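# Gripper stops short of closing on the steel cup (OPEN, then sort of closed, see bottom)

Wrist cam view from the start position, fingers shut, tumbler up and to the right:
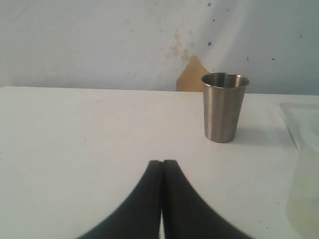 Jibrin asked whether I'd tried it with the cup taken away completely, since a current limit that's set too low will trip on the fingers' own drag and the cup gets blamed for it. Fair point, and I hadn't, so that's where the log starts.

**Setup**
- Home-built arm on my bench, Prikik servo board, Jamura gripper kit (the black printed fingers)
- Script on the laptop, wrist cam plugged straight into it
- Close command goes out at speed 800, current limit was 15 (percent, I think? the manual only says "units")

**What happens**

The arm drives over to the cup fine, opens, lowers, starts closing... and then gives up with the fingers still a little way off the metal. The board throws `GRIP_STALL` and the arm politely goes home with nothing. It does this maybe one try out of three, and of course never when I have the serial monitor open!

**Try 1, no cup**

Ran 60 open/close cycles in thin air. Got 2 stalls. So Jibrin was right and I owe the poor cup an apology. Both stalls came early in the run, before the servo had warmed up, which made me suspicious of the grease.

**Try 2, slower close**

Dropped the speed to half. No stalls at all, but it's painfully slow and I'd like to have this thing working before I'm retired. Put it back to 800.

**Try 3, take the gripper apart**

Okay so this was the good one. The left finger's pivot screw was way too tight (my doing, I had the gripper off in October to swap a gear and cranked everything down like it was a car wheel). Backed it off a quarter turn, added a dab of thread locker, wiped out the old grease and put in a thin smear of new stuff. The finger swings freely by hand now, where before it had this gritty spot near the closed end.

**Try 4, cup back on the table**

Same start position, same script. Ran it over and over until I got bored, and one stall in the whole session. Better, but I don't love that one.

**Try 5, current limit**

Raised it a notch at a time. At 22 the stall went away and the cup still doesn't get squeezed out of shape, so that's what is saved in the config now. I left a note in the file so I don't "clean it up" later.

**Still open**
- Does anybody know what the Prikik units really are? If it's percent of the servo's rated current I'm comfortable, if it's something else I may be cooking it slowly.
- Rarska sells a metal pivot for this gripper. Worth it, or is the plastic one fine once it isn't strangled?

Leaving the ticket open until I hear back on the units.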